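Workshop notebook, July, started 9 a.m.

Back on the protest sign archive. For anyone joining from the Eide group: we're sorting the signs people carried at the Kemcombe rallies, both the one against the recount and the one across the square defending it. I scanned the last box before the office filled up, so the archive now stands at 2402 signs. I'm so pleased with that I wrote it on the whiteboard.

The trouble is the labels. We started with "for", "against" and "other", and "other" has swollen to 466. That's way too many to be useful! I pulled 100 of them and read them slowly with my coffee. A lot are jokes, and plenty are jokes with a side, if you know the local fight (the one reading "RECOUNT MY SOUP" is against, and I'll argue it with anybody). Others are about something else entirely — bus fares, the hospital, one lonely sign about geese.
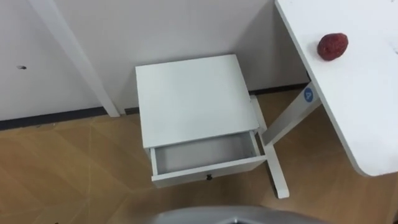
Slogans that turn up at both rallies are what I really want to get to. "Let us be heard" was carried on both sides of the square, in nearly the same lettering, and the Plilow software merges those two into one record every single time. I've turned merging off for now and I'm keying the side of the square by hand. While the batch ran I went through our category list again, and "other" needs to be a drawer like the one in that little white cabinet, pulled partway open with nothing in it. We won't get there, but I'd settle for a tenth of what we have.

New labels I'm trying from today:

joke, leaning for
joke, leaning against
joke, can't tell
different issue
shared slogan
unreadable

"Unreadable" is for rain damage and bad folds only. Please don't put things there because the handwriting is ugly. I did that myself last month and had to dig nine of them back out.

2 p.m. Ran the new labels on the same batch. Much better, though "joke, can't tell" is already getting fat. I went back and forth on sign 1618 for ages. It's just the word "SURE" in big capitals, carried at the recount side, and it could be sarcasm or support. Left it at can't tell and moved on.

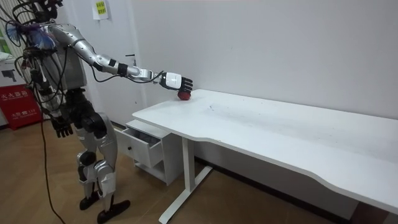

Hand over the red apple, left end of the desk.

4:30 p.m. The write-up on the Gridwood blog called both crowds "paid", and we've had a couple of emails asking if the signs show that. They don't. Printed signs and homemade ones turn up on both sides, and a printed sign tells you somebody had access to a printer. I'd like us to stick to that wording when we answer — no guessing about who bought what.

Still to do: relabel the rest of "other", fix the merge setting so it stays off after a restart, and ask Eide for their codebook before I invent any more categories.

Comments

signwatcher: The soup one is FOR. I was standing right behind it.

mapdrawer2: Could you add which corner of the square as well as which side? The north corner was pretty mixed by the afternoon.

tallgrass: More on the geese please

We send a short newsletter when new notebook entries go up. Enter your email to subscribe. You can unsubscribe at any time.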